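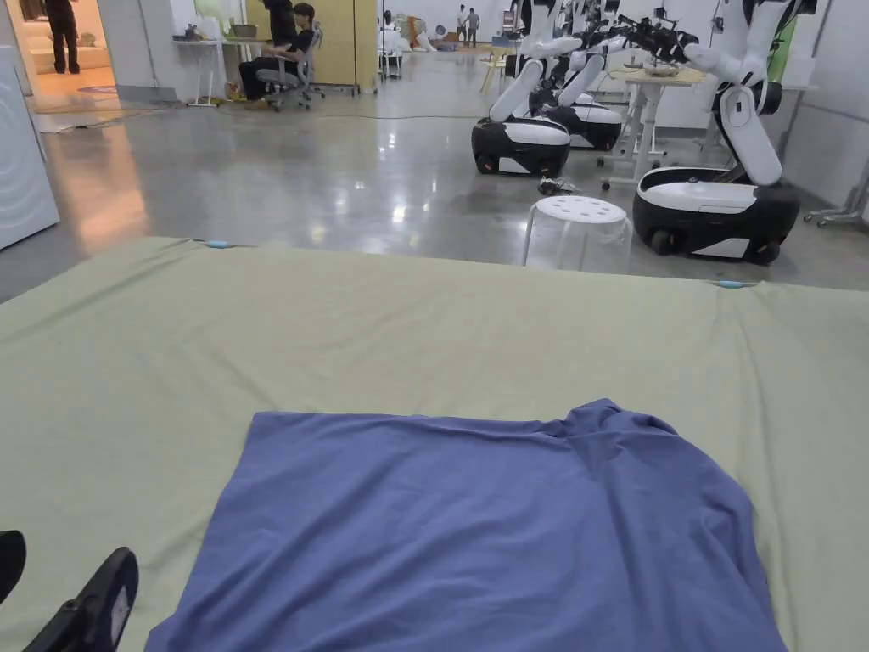
Laundry, mid-negotiation.

We have been in the new place at Bunach since September and I still don't have a clothesline. I mention this because I grew up under a Hills-style hoist the size of a radio mast, and I assumed, the way you assume footpaths, that one came with the house. The agent's listing said "outdoor drying area". The outdoor drying area is a rectangle of concrete beside the bins. It is outdoors and I suppose things do dry there, mostly snails.

So I went shopping. There's a hardware barn out on the highway called Kazmi, and it stocks 10 kinds of clothesline, all of which look identical until you read the labels and discover that one is for brick, one is for fibro, and one wants its own concrete footing and a letter from the strata. I picked the retractable Lalus because it was the colour of nothing in particular. It cost $277. For a string in a box.

The Lalus came with two screws. The instructions (a single sheet, mostly warnings) call for four. I rang the number on the box and was told the other two were "in the cap". I have had the cap off. I have had the cap off in daylight and by torch. My partner has had the cap off, with the particular kind of patience that means I'm going to hear about it at Christmas.

In the meantime we live the way people lived before hoists. Socks go on the towel rail, jumpers go over the backs of chairs so that every dinner looks like it's being attended by headless relatives, and the doona cover goes over the bedroom door, where it gets me in the face at 2 in the morning. Then there's the airer. We bought it as a stopgap and it has the run of the lounge room now. Visitors step around it. I've caught myself saying "sorry, just let me get past" to it.

I did look into a dryer. The Illow was on special and the bloke in the shop talked me through its sensor, its other sensor and a setting for "active wool", which I took to be sheep. But our laundry is a cupboard with ambitions, and the Illow is deeper than the cupboard by the width of a hand, so the door would have had to go. I like that door. It's the only thing hiding the mop.

What annoys me most is how much I now know about weather. I used to glance out the window and take a jacket or not. These days I'm up at six squinting at cloud over the servo and forming opinions. I say things like "it'll blow through by lunch". I have looked at a stranger's washing out in a drizzle and felt real distress, and stood on their nature strip wondering whether it would be rude to knock. (I didn't knock. It cleared up, too.)

Kazmi says replacement screws will be in on Tuesday, which is what they said before the last one. I've drilled the holes anyway. All four, quite neat, slightly uphill to the left. If you're walking past and see a house with holes in the side and pyjamas in every window, come in, but mind the airer.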